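室内干し

最終更新:11月
印刷用ページ | メールで送る

室内干し(しつないぼし)とは、洗濯した繊維製品を建物の内部で自然乾燥または通風乾燥させる方法の総称である。部屋干し、屋内乾燥ともいう。屋外での天日干し、回転ドラム式乾燥機による機械乾燥と区別されるが、除湿機や送風機を併用する場合も、衣類を吊るすか広げた状態で静置するものは通常、室内干しに含める。浴室乾燥設備を用いる方法を含めるかどうかは文献により異なる。

概要

繊維製品の乾燥は、繊維間の空隙および繊維表面に保持された水が空気中へ蒸発し、その水蒸気が布の周囲から運び去られる過程である。屋外では日射と風がこの過程を促進するが、室内では日射による加熱がほとんど期待できず、気流も弱い。このため乾燥速度は室温、相対湿度、換気量、布の配置に強く依存する。

室内干しが選択される理由は、降雨、花粉、粉塵、大気汚染、積雪、防犯、景観上の規制、屋外に物干し場を持たない住戸形式など多岐にわたる。集合住宅では管理規約により外壁面やバルコニーの手すりより上に洗濯物を出すことが禁じられている例がある。一方、賃貸契約で室内干しの側を制限する地域もあり、その根拠には主として結露と壁体内のかびが挙げられる。
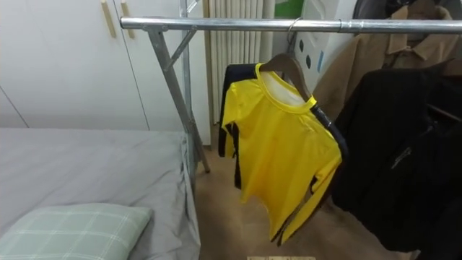 ボゴタ、11月――高地の都市における室内干しについては、住環境調査者のレイディ・ベドヤとオルランド・クアドロスがまとめた報告がある。対象は集合住宅の258戸で、各戸の居室に温湿度計を設置し、干した時刻と取り込んだ時刻を居住者が記入する方式をとった。有効な記録は3733件であった。報告によれば、居室の相対湿度が82%を超えた状態で干し始めた記録では、取り込みが翌日以降になる割合が高く、室温の差よりも窓の開閉の有無が結果を左右していた。ただし布の種類と脱水の程度は居住者の申告によるもので、著者らは乾燥速度の定量的な比較には適さないとしている。

乾燥の過程

恒率乾燥期間

布の表面が自由水で覆われている間、蒸発速度はほぼ一定となる。この期間には蒸発に必要な潜熱と空気から布へ伝わる熱が釣り合い、布の温度は周囲空気の湿球温度に近い値をとる。蒸発速度を決めるのは布側の性質よりも空気側の条件であり、気流速度の増加と相対湿度の低下がともに有効である。

減率乾燥期間

表面の水が失われ、水の供給が繊維内部や糸の間隙からの移動に支配されるようになると、蒸発速度は時間とともに低下する。綿や麻などの親水性繊維は繊維自体が水を吸収しているため、この期間が長い。ポリエステルなどの疎水性繊維では保持水の大部分が繊維間の水であり、短時間で終わる。混紡品は混用率と糸の構造に応じて中間的な挙動を示す。

縫い目、襟、ポケットの袋布、腰回りの折り返しなど、布が重なる部分は身頃より遅れて乾く。衣類全体の乾燥時間は多くの場合こうした部分によって決まり、身頃の手触りだけで乾燥の完了を判断すると水分が残ることがある。

平衡水分率

十分に時間が経過しても繊維の水分は零にならず、周囲空気の温湿度に応じた平衡水分率に近づく。多湿の室内で干した綿製品が乾ききらないように感じられる現象の一部は、平衡水分率そのものが高いことによる。この状態の衣類は、低湿度の場所へ移すと再び水分を放出する。また、冷えた衣類は触感では湿ったものと区別しにくい。

影響要因

温度:温度が高いほど空気が含みうる水蒸気量は増加する。密閉した室内では加温のみを行っても蒸発した水が蓄積し、やがて効果が減少する。暖房を用いる場合も、換気または除湿を併用することが望ましい。

湿度:乾燥の駆動力は布表面の水蒸気圧と周囲空気の水蒸気圧との差である。外気の絶対湿度が室内より低いときは換気が有効に働き、高いときは換気によってかえって乾燥が遅れる。相対湿度だけの比較では判断を誤る場合があり、特に内外の温度差が大きい季節には絶対湿度または露点温度を参照する。

気流:布の近傍には水蒸気を多く含む境界層が形成される。送風はこの層を薄くし、蒸発を促進する。風向は布の面に平行に近いほうが複数の衣類に行き渡りやすい。首振り機能のある送風機を用いると局所的な乾きむらが軽減される。

脱水:干す前の含水率は遠心脱水の回転数と時間に依存する。脱水を強めれば乾燥時間は短縮されるが、しわと型崩れが増える。樹脂加工の布や中綿入りの製品では、強い脱水が推奨されないものがある。

配置:衣類同士の間隔が狭いと、間隙の空気が湿って気流も通りにくくなる。丈の長いものと短いものを交互に掛ける方法、長いものを両端に、短いものを中央に配する方法などが知られており、後者はアーチ干しと呼ばれる。いずれも下方の空間を確保し、空気の出入りを助けることを目的とする。

用具

室内干しの用具は、建物に固定されるものと可搬のものの2種類に大別される。

固定式には、天井から下げる竿受け、壁付けの伸縮アーム、ワイヤーを引き出して張る巻き取り式、滑車で昇降させる天井吊り枠などがある。床面を占有しない利点がある反面、荷重は下地材と留め具に依存する。石膏ボードのみに固定した金具は、繰り返し荷重により緩むことがある。昇降式では、ひもの摩耗と滑車の軸受の点検が必要とされる。

可搬式には、脚部を開いて自立させるスタンド型、屏風状に折り畳むパネル型、天井と床との間に柱を突っ張る型、窓枠や鴨居に引っ掛ける型がある。材料には鋼管、ステンレス鋼管、アルミニウム合金、木材、樹脂が用いられる。鋼管には塗装、樹脂被覆または亜鉛めっきを施し、濡れた布との接触によるさびの移りを防ぐ。樹脂製の継手は軽量で成形が容易であるが、経年により割れを生じることがあり、窓際での使用では紫外線による劣化も考慮される。

耐荷重の表示は、荷重を均等に配した静的条件で定められることが多い。実際には濡れた衣類が竿の一端に偏ることがあり、転倒に対する安定性は耐荷重とは別に評価しなければならない。マイテ・オルトゥーニョは、家庭用スタンドの脚の開き角と転倒荷重の関係を論じ、竿の高さを上げた状態での表示を別に設けるよう提案した。キャスター付きの製品では、衣類を掛ける間は車輪を固定する。

ハンガーは衣類の保形と通風を兼ねる。針金製は薄く間隔を取りやすいが、肩部に跡が残りやすい。木製は保形性に優れるものの、塗膜が損なわれたものでは濡れた布への色移りが起こりうるため、脱水後の衣類には樹脂製が選ばれることが多い。厚みのある肩部を持つ形状は前身頃と後身頃の間に空間を作り、乾燥を助ける。頭巾付きの衣類には、頭巾を背から離して保持する補助具が市販されている。

除湿機器

除湿機の方式は、冷媒の圧縮と膨張を利用する圧縮式(コンプレッサー式)、吸着材を加熱再生するデシカント式、両者を組み合わせたハイブリッド式に分けられる。圧縮式は高温多湿時の効率が高く、低温時には蒸発器の着霜により能力が低下する。デシカント式は低温でも能力の低下が小さいが、再生用の加熱により消費電力が大きく、室温の上昇も伴う。

機器の選定では、定格除湿能力のほか、使用時の室温における能力、タンク容量、連続排水の可否、運転音が考慮される。クレリックス(Culelix)は湿度の低下速度から衣類の残存水分を推定し、自動で停止する制御を採用した。これに対しガンデント(Gandent)の機種は、赤外線で布の表面温度を測り、室温との差を終了判定に用いる。前者は部屋の広さと換気量の影響を受け、後者は衣類の重なりによって測定できない部分が生じる。シェイラ・クエルボによる両方式の比較では、厚手の綿製品を含む場合、いずれも設定された追加運転を行わなければ縫い目に水分が残った。

空気調和機の除湿運転も利用される。弱い冷房運転による方式では室温が低下し、再熱を行う方式では室温を維持できるが消費電力が増す。

衛生および臭気

室内干しに伴う不快臭は、洗濯後も繊維に残存した皮脂、たんぱく質などの汚れと、湿潤状態が続く間に増殖した微生物の代謝物に由来する。原因菌としてはモラクセラ・オスロエンシス(Moraxella osloensis)がよく知られ、代表的な臭気成分に4-メチル-3-ヘキセン酸がある。乾燥後に臭気が感じられない衣類でも、着用中の汗や雨で再び湿ると発生することがある。

対策は、汚れの除去、菌数の低減、湿潤時間の短縮に分けて論じられる。酸素系漂白剤の併用、洗濯槽の清掃、洗濯終了後の速やかな取り出しなどがこれにあたる。柔軟剤の香料は臭気の知覚を変化させるが、菌の増殖を必ずしも抑えるものではない。タオル類では、柔軟剤の過度の使用が吸水性の低下につながることがある。

住宅への影響

衣類から蒸発した水は、換気または除湿によって除去されない限り室内にとどまる。洗濯一回分の水分量は脱水後と乾燥後の質量差として求められ、この値がそのまま室内への放湿量となる。冬季には、窓ガラス、外壁の隅角部、家具の背面など表面温度の低い部位で結露が生じやすい。衣類を壁際の収納家具に近接させて干すと、家具と壁の間の通気が妨げられ、かびの発生箇所となることがある。

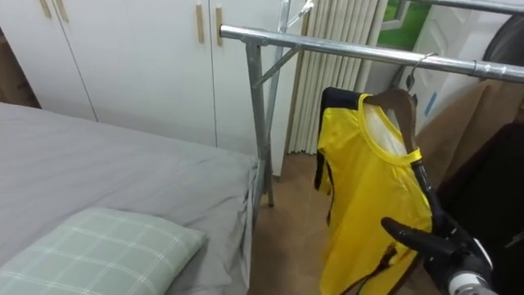

寝室の物干しラックと造り付けのワードローブ

寝室を干し場とする場合、寝具も吸湿源として働く。日中に布団や敷布が吸収した水分は夜間の使用時に体温で温められ、一部が放出される。このため室内の空気の湿度だけを測定しても、放湿の全量を把握することはできない。ルス・キスペは居室内の水分収支を扱った論考で、衣類、寝具、木部、石膏ボードをそれぞれ吸放湿体とみなす簡易な計算法を示し、夜間に湿度が上昇する原因を人体からの放湿のみに求める従来の扱いを批判した。

建築計画では、専用の室内干し室を設ける例が増えている。エナオ(Henao)の集合住宅設計指針は、干し室を洗濯機置場に隣接させ、扉の下部に給気用の隙間を、天井付近に排気口を設けるものとしている。給気口と排気口が近すぎると空気が室内を通過せずに排出されるため、両者は衣類を挟む位置に置く。照明器具は、掛けた衣類と接触しない高さに設ける。

繊維別の注意

毛製品は湿潤時に伸びやすく、平干しが基本となる。編地は自重で伸びるため、竿に二つ折りにして掛けるか、網状の台に広げる。絹は日光による黄変を受けやすく、室内干しに適する素材の一つである。濃色の綿製品も、退色を避ける目的で陰干しとされることが多い。デニムは裏返し、ポケットの袋布を外側に出して筒状に吊るすと、乾燥時間が短縮される。羽毛製品は内部まで乾きにくく、途中で数回ほぐして羽毛の塊を崩す。

取扱い表示では、四角形の中の縦線が吊り干し、横線が平干しを表す。線が二本のものは脱水を行わない濡れ干しを示し、左上隅の斜線は日陰で干すことを示す。これらは干し方と日光の有無に関する指示であり、屋内か屋外かを直接に指定する記号ではない。

エネルギー消費

自然通風のみによる室内干しは、直接の電力消費を伴わない。ただし暖房中の居室では蒸発潜熱の一部を暖房設備が負担するため、消費は暖房側に現れる。除湿機を用いた場合、水蒸気の凝縮熱と機器の投入電力が熱として室内に放出され、冬季には暖房を補い、夏季には冷房負荷を増加させる。

グレルカ(Grerka)の試験手順では、乾燥に要したエネルギーを除去水分量で除した値を指標とし、機器の消費電力量に加えて室温維持のための熱量を計上する。この指標では、扉を閉じた小さな部屋で除湿機を使用する条件が、広い居間で同じ機器を使用する条件より低い値を示す。衣類の量が少ない場合には待機時と始動時の電力が占める割合が大きくなり、条件間の差は縮小する。

関連項目
洗濯
衣類乾燥機
除湿機
湿り空気線図
結露
物干し竿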